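Workshop notebook - January 9, 2026
Moffat bench, back corner
Entry: R. Tennant

1. Corner boards
Refitted the two white boards as an inside corner. The left one had crept off the line again, so I slackened both clamps, squared it to the right-hand board and tightened from the bottom up. Gap at the base is now 3 mm along the full run. Behrouz wants it closed completely. I would leave it until the humidity drops, as the boards moved in November and moved back on their own.

2. Surfaces
Wiped both faces with the diluted Merkance cleaner, colour side of the cloth out. The matte finish marks easily and I don't want anyone using the scouring pad. If a smudge stays after two passes, leave it and note it here.

3. Crockery
Green bowl goes back with the set on Davina's shelf at the end of the day. Foot ring to be checked for chips before it is stacked - the last one scratched the bowl under it. Ghazal has the list of replacements, order no. 88.

Bowl at the right of the corner, black wire grid behind the board. 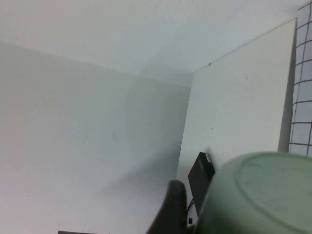

4. Still to do
- Recheck the corner with the long square on the next shift.
- Ask Thirumalai whether the spare grid panel (44 cm) is still in the Gorkari crate.
- Label the clamps. Two of them belong to the other bench.
- Order 9 more felt pads, grey if they have them.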